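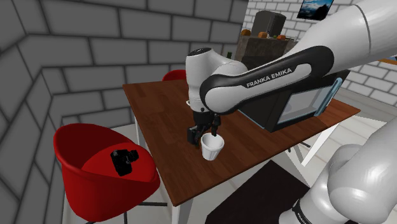
Words by Vikas Rathore, January 2022

Hemant Ahuja had his spreadsheet open before I'd even sat down, and he turned the laptop round so I could see the top line. "Go on, have a look," he said. "I've stared at it for so long I've stopped seeing it."

The top line was a robot arm. Hemant looks after equipment at Virnach, a small company that works on kitchen help for people who find lifting and gripping hard, and he's spent most of the winter deciding what to buy, when to buy it and what to leave for later. I'd come to ask him about the money, and he was very happy to talk about the money!

They do the early work in simulation, a made-up kitchen with a Franka arm over a square table, a microwave at the back and a paper cup to get hold of. I asked if that was a way of putting off the bill.

"Partly, yes," he said, laughing. "I won't pretend otherwise. But it also tells me what to put on the list. We had a bigger table down at first, a really expensive one, and then we tried the layout on screen and the arm didn't need half of it. So that came off the same afternoon."

And the cup? "The cup's a pig. It's light, it's tapered, and if you squeeze a real one too hard you've got a crushed cup. I've put money aside for spare fingers because of that cup."

The line he worries over most is the one people tend to skip. He's put £3,543 in for what he calls the bits - mounts, cables, a proper stop button, a guard rail and the electrician. His first draft left most of it out, and his boss sent it straight back. "She wrote 'and what does it stand on?' in the margin," he said. "Fair enough, really."

I wanted to know how he'd picked between suppliers. He had quotes from two, Alluvia and Asamoah, and they weren't easy to compare (one had rolled the training into the price and the other had it on a separate sheet, with travel on top). In the end he rang both and asked them the same five questions, mostly to do with repairs. How long would they be without an arm if it broke? Who pays the carriage?

"Asamoah came out dearer on paper," he said, "but they'll lend you one while yours is away. I've been without kit before and had people sitting about, and that costs you too. It just doesn't show up on a quote."

He's also set aside 105 hours of staff time for getting it all going, which he thinks is mean. I said it sounded like plenty to me. "You've never set one up," he said, and I haven't, so I let that go.

The order should go in this spring, with delivery in May if the lift in their building is wide enough for the crate. He was off to measure it when I left. The second arm, which everyone on the team has been asking for, is on a different tab called Mallo, after the project it would be for. There's no figure in it yet.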